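Diary, March, evening

Counter work, second session

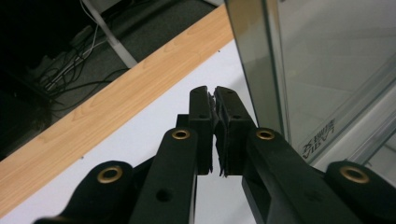
Cleared the long counter tonight before measuring for the new shelf. Wayne Oakley had quoted me a depth from memory and I did not want to order to it. The old shelf sat too far forward and the drip from the kettle side ran along its front lip into the corner, where the paint has lifted. I took everything off, wiped down twice with diluted vinegar, then once with plain water, and dried it with the gray towel. The white surface shows every smear, so it makes a fair test of whether a cloth is clean. The tall glass panel on the right stays where it is. It is clear enough that I have walked a mug into it more than once, and I have decided to put a strip of tape at hand height until I get used to it.

Measurements, taken with the steel tape, wall to wall: 1,775 mm at the back and 1,821 mm at the front. The room is out of square, which I knew, but 46 mm over that depth is more than I had allowed for. Depth available for the shelf is 452 mm. Wayne's figure was larger. I measured three times and got the same number, and I have written it in pencil on the underside of the cabinet.

Two options. Cut the board to the shorter length and leave a tapered gap at one end, or scribe it to the wall. I prefer scribing. Orvokki Kinnunen lent me her block plane for the alcove and I still have it, so there is no cost except time. The board from Savolainen comes in one length only and will need a straight cut first in any case. Their counter closes at four, and I can't get there before Wayne brings the van back.

Brackets: the Onum ones are rated high enough but the arm is too long and would show past the edge. The Plevero ones are shorter and have an extra hole near the wall plate, which suits the stud spacing. Ordered four of the Plevero, plus a box of screws, because the ones in the jar are three different lengths and two head types. I sorted the jar anyway. Threw out the stripped ones.

Sealant along the back joint is failing in two places, both to the left of the sink. Cut out the loose part with the hooked blade and left it open to dry overnight. Will run a new bead after the shelf is up — doing it before means doing it twice.

Things currently on the dining table: kettle, toaster, bread bin, scales, the tea tins, a stack of plates. Supper was eaten standing up.

To do: return the plane, ask Orvokki for the name of the oil she used on her own shelf (Kenen something, in a flat tin), buy tape for the glass, phone Savolainen about the cut.

Stopped at 9:40.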